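Hema Poojary doesn't own a tumble dryer and isn't sorry

I got to Hema's house in Lindville just after ten in the morning and she already had two loads on the line. "You've missed the good hour," she told me, and went to put the kettle on.

I'd been wanting to talk to Hema for ages. She taught textiles at a secondary school for most of her working life, and since retiring she's run a mending evening in the back of the Stosisside library, where people turn up with split seams and moth holes and go home with something they can wear again. I went along in April with a coat lining I'd been ignoring for two winters. She looked at it, looked at me, and handed me a needle. So when I was asked for a piece about looking after clothes properly, I knew whose door I'd be knocking on.

We started with washing, because she wanted to. Hema thinks most of us wash everything far too often, and she's not shy about it. "People wear a jumper for an afternoon, sitting down, in a clean office, and it goes in the machine," she said. "What did it do? Hang it up by a window. It'll be fine in the morning." She washes her own jumpers perhaps twice in a winter, by hand, in the bathroom sink, and dries them flat on a towel. I confessed that mine go in with the pillowcases. There was a bit of a silence.

She grew up in a house where her grandmother did the laundry for nine people, and she can still tell you the order it was done in (whites, then school shirts, then anything that might run, then the floor cloths). Her first washing machine as a married woman was a second-hand Pallby twin tub that walked across the kitchen when it spun. "I used to sit on it with a library book," she said. "I read the whole of Middlemarch on that machine!"

Jeans came up fairly quickly. They always do, she says, at the mending evening – it's jeans and then it's coat linings and then it's everything else, and the jeans nearly always go in the same place, on the inside of the thigh. By the time there's a hole you can put a finger through, the cloth all round it has gone thin as well, so a small neat patch will tear away at the edges within a month. Her advice is to hold them up to a lamp every so often and look for where the light gets through, and to darn it from the back while there's still something to sew into.

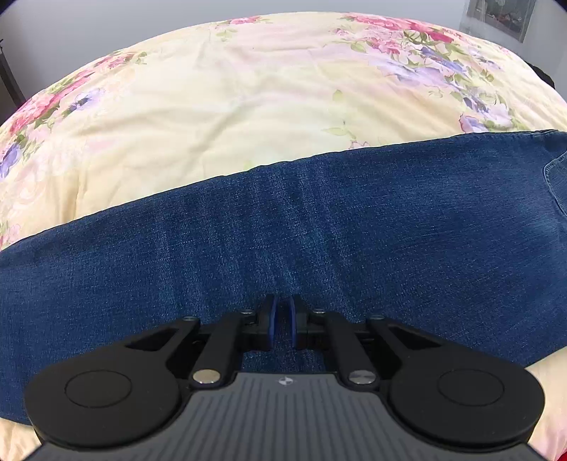

How often should you wash a pair of jeans?

"When they smell, or when you've knelt in something. For me that's every six weeks or so. Inside out, cold water, zip done up, and then on the line by the hems. If you get a bit of soup on them, sponge off the soup."

I asked about the freezer trick, where you're meant to put your jeans in overnight to freshen them up. Hema laughed for quite a long time. Her neighbour Bongani Mnguni swears by it, apparently, and she's had words with him. "I said Bongani, where do you keep your peas?"

She's kinder about people who can't sew at all. Two of her regulars, Ilham Gaber and Rizwan Rind, had never threaded a needle before they came, and Ilham now does most of the zips. Rizwan is still on buttons, but they're lovely buttons. The evening has grown so much that they've gone up to 4 tables, and somebody has given them a Sial sewing machine with a pedal that sticks if you look at it wrong.

What about shops, I wondered. Is there any point paying more? She wobbled her hand. Price doesn't tell you a lot, in her view, and she'd sooner you turned the thing inside out in the shop and had a look at the seams. Are there loose threads already? Is there any spare cloth to let out? Can you see daylight when you pull it gently either side of the stitching? Her son-in-law, Babar Abbasi, refuses to go shopping with her any more. "He says I embarrass him in front of the trousers."

By now it was almost 2 and we'd got through a packet of ginger biscuits. It had clouded over, so I helped her bring the washing in, and got told off for the way I fold a shirt. You button the top and the third one down, if you're interested. I'd been doing all of them.

The mending evening is still going at Stosisside library, from half past six. Bring your own scissors, she says, as hers keep walking.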